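Tikdale Dry-Erase Kit: A Year of Wiping

Every whiteboard product promises the same thing on the sleeve, a clean board in one pass. I have bought enough of them to stop believing it. The Tikdale kit (eraser, spray bottle, cloth, a tray that sticks to the wall) cost me 70 dollars in June of last year, and I wanted to know what the extra money gets you over the cheap set in the office supply aisle.

Some of it, I'll admit, is decent. The spray doesn't stink up a small room. The cloth has been through the laundry more times than I expected it to survive. The tray held for 2 months and then let go of the wall overnight, taking a strip of paint with it. I put it back up with screws, which you could do with any tray.

The leaflet claims the eraser lasts for 1,068 full cleanings. I would love to know how they arrived at that. A full cleaning of what size board, with which markers, left on for how long? Marker from the same morning comes off with anything, including a sleeve. The test is what you wrote before a long weekend, and there every felt pad I've owned does the same thing. It lifts most of the ink and spreads the rest into a gray haze.

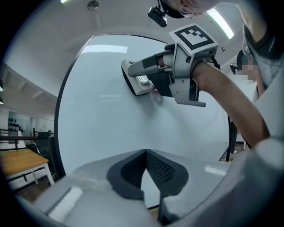
Sayegh, who read a draft of this, thinks I'm blaming the wrong product: "You keep reviewing erasers when your board is the problem. Once the coating goes, felt just pushes the dust around. Try the same pad on glass and see."

Fair point, up to a point. I did try it on a glass panel and it did better. So did the old pad from the junk drawer. If the surface decides everything, I'm even less sure why I should pay more for the thing that rubs it.

Tikdale also sells a refill plan, and that's where I get grumpy. The pads don't peel off the way the leaflet shows. Mine tore, left glue behind, and the new one sat crooked. The spray refill is 245 milliliters, a little less than the bottle holds, so you never quite fill it.

What would I buy today? A plain felt eraser, whichever is cheapest, and a bottle of cleaner bought by itself. Vacuum the felt now and then. Wipe the board down properly on Fridays, with the cloth and not the pad. If you already own the kit, keep the cloth and skip the refills.

Two and a half stars, and the half is for the cloth.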